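4.2 Importing a parish register index

1. Open Lurnetti and choose File > Import > Register Index.
2. Select the index file. Scanned pages must be at 600 dpi; text files need no setting.
3. Set the place name as written in the register, for example Tredham.
4. Click Match. Surnames scoring 100 are linked to your tree. All others go to the Review list.

Caution: Do not close the program during matching. Links already made are kept, but the Review list is lost.

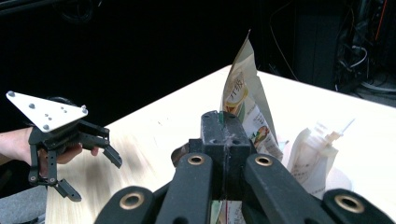
What happens if a child was baptized under a different surname?
The entry goes to the Review list, where you can attach it to either parent by hand.

5. Work through the Review list and save.

Note: Merged persons can be separated for 3 days under Edit > Undo Merge.

Comments (2)

zorka_tree: Step 3 is case sensitive in my version.

Rojanasak: Same in mine. Typing the name in capitals fixed it.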